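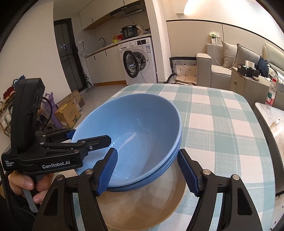
Two light blue bowls, stacked, above a round tan placemat.

Unit 4 Handout: Energy Availability in Weight-Category Sports
Lecturer: Loukia Ververidis
Revised February 24, 2023
7 min read

4.1 Scope

These notes cover the energy availability calculation and its use with boxers, judoka, wrestlers and lightweight rowers. Acute weight-making (fluid restriction, sauna protocols, gut content) is dealt with in Unit 5. Students who missed the January practical should read the diet record instructions before attempting the tutorial problems.

4.2 Definitions

Energy balance is total intake less total expenditure. Energy availability (EA) is the dietary energy left for all other physiological functions once the cost of exercise has been subtracted, expressed relative to fat-free mass (FFM):

EA = (EI - EEE) / FFM

EI is energy intake in kcal per day. EEE is exercise energy expenditure in kcal per day. FFM is in kilograms. An athlete may be weight stable and still have low EA, as resting metabolism can fall to match a reduced intake. A steady body mass in the training log does not exclude the condition.

EEE should be the additional cost of exercise. Energy that would have been spent at rest over the same period is removed first. Many published values omit this step, so check the method before comparing studies.

4.3 Worked case

The Ketden squad file contains a club-level boxer in a general preparation block, two sessions per day. Mean recorded intake was 3108 kcal. Net exercise expenditure was 996 kcal, estimated from heart rate. FFM was 52.8 kg.

EI - EEE = 3108 - 996 = 2112 kcal
EA = 2112 / 52.8 = 40 kcal per kg FFM per day

Repeat the calculation with intake reduced by 20 per cent and expenditure unchanged. State the new value to one decimal place and comment on whether the athlete should be referred for screening. Do not treat a single threshold as diagnostic. Individual responses vary, and most of the controlled trials were short and used small samples of sedentary women.

4.4 Sources of error

Intake is the weakest term. Self-reported diet records in weight-category athletes tend toward under-reporting, and the bias increases as weigh-in approaches. Recording may also change what is eaten. Where portion size is estimated by eye, the dimensions of the dish should be entered on the form along with the food.

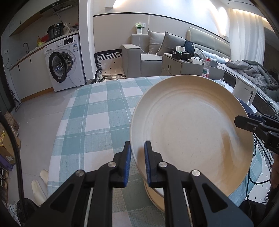 A round cream-coloured plate, tilted, over a plaid tablecloth.

Heart rate methods perform poorly during pad work and sparring, where upper-body effort and arousal both raise heart rate out of proportion to oxygen uptake. Skinfold estimates of FFM carry the error of whichever regression equation was chosen. Report the equation.

4.5 Distribution within the day

A daily mean conceals long periods of deficit. Consider a boxer who runs fasted, trains again in the afternoon and takes most of the day's energy at dinner. The 24-hour figure may be acceptable while the hourly balance is negative until evening. For tutorial purposes, plot cumulative balance by hour and mark both sessions. In the Wadum data set, carbohydrate before the second session averaged roughly 130 g, with wide variation among athletes.

4.6 Tutorial preparation

Read the Malhotra case notes, sections one to three. Bring a completed calculation sheet with units shown at every step. Ruben Prins will take both tutorial groups.

Comments

Jad Hattar
In 4.3, is the 20 per cent taken off EI only, or off EI minus EEE? The two give different answers.

Loukia Ververidis
EI only. EEE stays at the stated value.

Femke Visser
The calculation sheet still has a kJ column. Do we convert or leave it blank?

Joar Hedlund
We left it blank last year and no marks were taken off. Check with Ruben though.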